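arnden-receipts

Scanned grocery receipts, typed out line by line. Small set, for anyone working on price lists, abbreviations or store layouts. Last touched Mar 31, 2022.

What's in it

1,098 receipts, all from the Arnden area
one text file per receipt, same number as the scan
stores.csv, 46 stores, name and street only
abbrev.csv, the short forms we could work out (GRN PEP = green pepper etc)

Not in it: card numbers, loyalty numbers, cashier names. Blacked out in the scans, XXXX in the text. If you find one we missed, open an issue and don't paste the number into it please.

Columns in items.csv

receipt_id
line_no, starts at 1
raw, exactly as printed, typos and all
item, our reading. blank if no idea
qty
price, dollars, discounts are negative

Known problems

Faded thermal paper. Up to 100 receipts have at least one line marked [illegible]. Don't guess these, we tried.
Jetum stores print the discount BEFORE the item. Everyone else after. Fixed in items.csv, not in the raw text.
9 receipts are in two pieces, joined by hand. Totals on those may be off by a few cents.
Weighed produce is a mess. Sometimes qty is pounds, sometimes 1. Check raw.
Dates got dropped from the Furukawa batch when the folder was renamed. Sorry. Order is still right I think.

Pictures

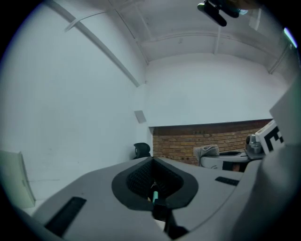

Gray housing, black opening with mesh pad, teal rod.

How to use

Unzip, keep the folder names, run check_totals.py first. It prints any receipt where the lines dont add up to the total. Most of those are tax rounding, leave them alone.

Old joltumico branch has the earlier column names. Not maintained, will go away at some point.

License

Text and tables free to use with credit. Scans for research only, ask before reposting.

To do

merge duplicate stores (same street, two spellings)
seperate deposit lines from items
put bottle returns in their own file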